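From: Orvokki Heinonen
To: hall-suppers list
Date: 2005-06-28
Subject: Re: [hall-suppers] Napkins, trays and who is bringing what

Sorry all, typing this between two other things so forgive the mess. Answers under Fedir's bits.

Fedir Kushnir wrote:
> Before I order anything from Akow can someone tell me what we
> actually have in the cupboard. Last supper we ran out of napkins
> before pudding and Maksym was tearing up kitchen roll.

Went through the cupboard last night. There's one unopened pack of 100 white, plus the loose ones that came back from the Grestau evening. The loose ones are fine, a bit creased, have put them in with the rest. Nothing coloured left. The green ones went mouldy at the bottom where the pipe drips, binned them.

So yes please order. 2 packs. White again, same square ones, NOT the thin sort we had in October that fell apart the minute anybody had gravy.

> Also can we settle once and for all whether they go in the box or
> on the tray? I've had it both ways from different people and I'm
> the one who gets told off.

Both! Tray is for folded ones, people help themselves as they come past with a plate. Box is for the tables. The lid has the hole in the top, so you shut it and pull them through, but they have to go in flat or they jam and then somebody opens the lid and leaves it open all evening. Don't stuff it. If you can't close the lid without leaning on it take a few out.

> Ehsan says the folding takes too long and we should just leave
> them in the packet.

Ehsan folded half a dozen and went to make tea. It does not take long if you sit down to it. Clear a proper bit of table first, that's the main thing, if you try it in the corner with the cutlery all over the place you'll be there till midnight. Take a few off the pile, spread them out so they aren't sticking together, then one at a time. Corner to corner, press along the fold with the side of your hand, onto the pile. Triangles or squares I don't mind, just the same all the way through one pile please. Last time we had both and the stack slid off onto the floor.

Wash your hands before. And dry them. Had to throw away a whole handful after somebody came straight from the sink.

> Which table do you want for it? Yevhen wants the long one for the
> bread.

Yevhen can have the long one. I'll use the pale one with the knotty top and the orange chairs, it's a nice height and you get the light till late this time of year. It does need wiping first as the wood shows everything, and then leave it a good ten minutes.

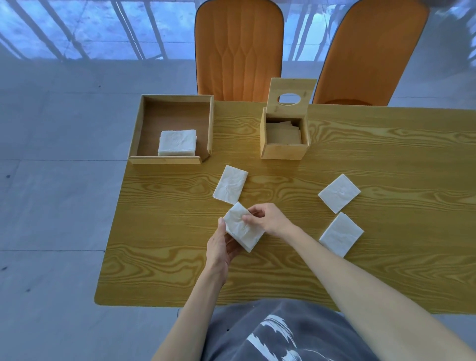 Also on the tables, can whoever does the drinks please use the mats. There's a ring on the end one by the door that I have been at with everything short of sandpaper. The Bimell polish did nothing. If anyone has a trick for it tell me, my mother swore by mayonnaise but I'm not putting mayonnaise on it until somebody else has tried.

> Do we need anything else while I'm ordering, it's free delivery if
> we go over the minimum.

Um, yes:

Bin bags, the big ones
Washing up liquid
Tea lights if they're cheap, we have 3 left and one of those has no wick
Paper plates, only for the children's end
Cling film

No more plastic forks, we've got a drawerful. And not the paper tablecloth on the roll, it was impossible to cut straight and Maksym has offered to lend his mum's cloth ones. Maksym, are they ironed?? If not could you bring them over early and I'll do them here.

> Last thing, serving spoons. We had five at Christmas and I can
> find one.

Two are at mine, sorry, they went home in the salad bowl. The other two I've no idea. If everyone could have a look in their own drawers, long handles, bit of blue tape on the end. The tape may have come off in the dishwasher.

Oh and Nazarenko's have said yes to the bread, same as before, Yevhen is collecting. Someone needs to remind him about the crates becuase they want the empty ones back this time and he's had them in his shed since spring.

I'll be at the hall from five for folding and setting up, anyone who can sit for half an hour is welcome. Back door, the front one is sticking again. Bring a cushion if you've a bad back, those chairs are hard.

Will try and send the menu round tonight. Still waiting to hear about the beetroot

Orvokki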